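Filed under: Datasets / Home & Table

# Suven table set

Hi, and thanks for having a look! This is the README for Suven, my little collection of clips about clearing and laying a table. I started it in August at the kitchen end of my place in Brinaton, and it has grown a fair bit since (the folder names still show their age, sorry).

## What's in it

There are 300 clips, sorted into 14 folders by what goes on the table. Breakfast things are in the first few folders, then lunch, then the odds and ends - napkins, coasters, the salt and pepper, a teapot I'm rather fond of. Each folder has a notes.txt with whatever I scribbled down at the time. Some of those notes are long and some just say "fine".

The longest clips are up to 31 seconds. I kept the pauses in, so if you want something snappier you'll need to trim them yourself.

## The table

Everybody asks me about the table, so it gets its own section! It's a light-coloured wooden one, pale cream going on soft beige, with a fine long grain that I love. The grain is handy too: if you're sorting stills by hand, check which way the lines run and you can tell quite quickly whether two of them were taken from the same side.

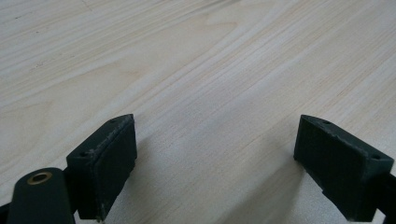
Bare tabletop between the gripper fingers, grain running on the diagonal.

I wipe it down with a damp cloth before each session and give it a rub of oil when it starts looking thirsty, which means the colour drifts a touch from folder to folder. Please don't colour-correct it and send it back to me as a fix. I like it the way it is.

## Folder names

- `bavard_` is for the busy layouts, with lots on the table at once
- `sprogis_` is for the sparse ones (it should be Sproģis, but my old backup drive hated the accent)
- `misc_` is everything I couldn't make up my mind about

## Known problems

Labels in 3 of the misc folders are a mess. I called the same bowl "bowl", "small bowl" and "cereal" depending on my mood, and I haven't gone back through them yet. Evening clips come out warmer in colour than the morning ones. There are also a couple of duplicates in the napkin folder - keep whichever you like.

## Using it

Help yourself for study or tinkering, and a mention of Suven would be lovely. If you fix the bowl labels, please send them my way!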